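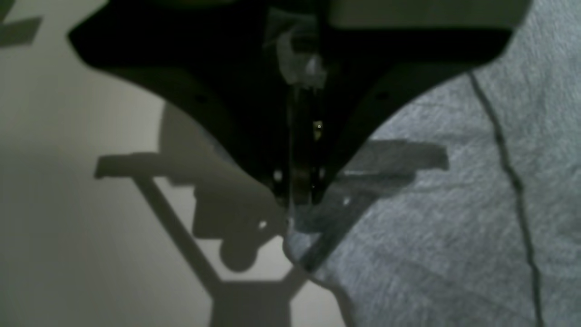

Inicio Catálogo Manuales Autores Contacto

Manuales > Ciencias de los materiales > Adhesión y adhesivos > Capítulo 2

Imprimir esta página | Enviar por correo electrónico

Capítulo 2
Preparación de superficies para la unión adhesiva

2.1 Introducción

La resistencia de una unión encolada depende del adhesivo, de la geometría de la junta y del estado de las superficies en el momento de la aplicación. El capítulo anterior trató las fuerzas que intervienen en la adhesión: interacciones de Van der Waals, enlaces de hidrógeno, enlaces químicos primarios y anclaje mecánico. Todas ellas actúan a distancias muy cortas, de modo que una película de grasa de espesor molecular basta para anular su efecto en la zona afectada.

Se denomina adherente al cuerpo que se une e interfase a la región de transición entre este y el adhesivo. Cuando la rotura se produce en la interfase se habla de fallo adhesivo; cuando se produce en el seno del adhesivo, de fallo cohesivo. Si cede el propio material, se trata de un fallo del adherente. Un porcentaje elevado de fallo adhesivo en una probeta ensayada indica, por lo general, una preparación deficiente.

Al terminar el capítulo, el lector deberá ser capaz de interpretar un ensayo de mojado, elegir un tratamiento adecuado para metales y polímeros de uso corriente y redactar una hoja de proceso con tiempos máximos de espera entre operaciones.

2.2 Energía superficial y mojado

Un líquido moja un sólido cuando se extiende sobre él y desplaza el aire retenido en las irregularidades. El grado de mojado se expresa mediante el ángulo de contacto θ, medido en el líquido entre la superficie sólida y la tangente a la gota en la línea de tres fases. La ecuación de Young relaciona este ángulo con las tensiones interfaciales:

γSV = γSL + γLV cos θ

Un ángulo inferior a 90° se considera indicativo de mojado favorable. En la práctica del encolado se buscan valores bastante menores. Los metales limpios y los óxidos presentan energías superficiales altas y son mojados con facilidad por las resinas epoxídicas. Las poliolefinas y los polímeros fluorados, de energía baja, requieren una modificación previa de la superficie.

El ángulo de contacto es sensible a la rugosidad. Sobre una superficie que el líquido ya moja, el aumento de la rugosidad reduce el ángulo aparente; sobre una que no moja, lo incrementa. Por este motivo no deben compararse medidas obtenidas en probetas con acabados distintos.

2.3 Piezas con zonas funcionales

En numerosos conjuntos solo se trata una parte de la pieza. Las caras de apoyo, las almohadillas y los alojamientos de tornillos se enmascaran antes del lijado o del chorreado, y la mascarilla se retira antes de aplicar el adhesivo. Conviene prestar atención a los contornos curvos, donde la cinta tiende a levantarse y permite la entrada de abrasivo.
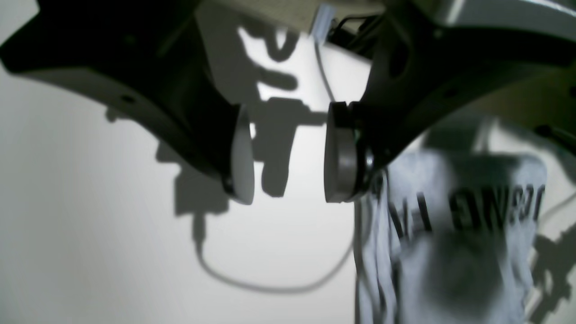 Figura 2.1. Piezas negras con almohadillas en forma de disco en los extremos y orificios laterales.

El plano debe delimitar la zona tratada con un margen respecto al cordón previsto. En la hoja de proceso Clomell, que se utiliza como modelo en los ejercicios de este libro, dicho margen es de 2 mm. Los orificios próximos se obturan con tapones desechables, nunca con masilla de silicona: sus residuos migran y contaminan las superficies vecinas.

2.4 Secuencia general de preparación

La secuencia básica comprende el desengrase, la abrasión, un segundo desengrase y, cuando procede, un tratamiento químico o una imprimación. El primer desengrase precede siempre a la abrasión. De lo contrario, el abrasivo arrastra el contaminante hacia el fondo de los surcos, de donde resulta difícil extraerlo.

El paño empleado con disolvente se pasa en un solo sentido y se sustituye cuando muestra suciedad. No se sumerge en el recipiente. El disolvente debe evaporarse por completo antes de continuar.

Entre la última operación y la aplicación del adhesivo transcurre el llamado tiempo de exposición. En los ejemplos numéricos se adopta un máximo de 20 minutos para aluminio abrasionado, a una temperatura ambiente de 21 °C. Superado ese plazo, la pieza vuelve al segundo desengrase.

2.5 Caso de estudio: línea Diteck

En la planta de Clirach se encolan soportes de aluminio de la serie Diteck. Durante una campaña de control realizada en marzo se ensayaron a cizalla 191 probetas de solape simple. En 21 de ellas predominó el fallo adhesivo. El examen de los registros mostró que todas procedían de lotes con un tiempo de exposición superior al especificado. El informe Lo Presti, reproducido en el anexo B, recoge los valores individuales.

Antes de pasar al apartado 2.6, calcule la proporción de probetas con fallo adhesivo predominante y proponga un punto de control en la hoja de proceso.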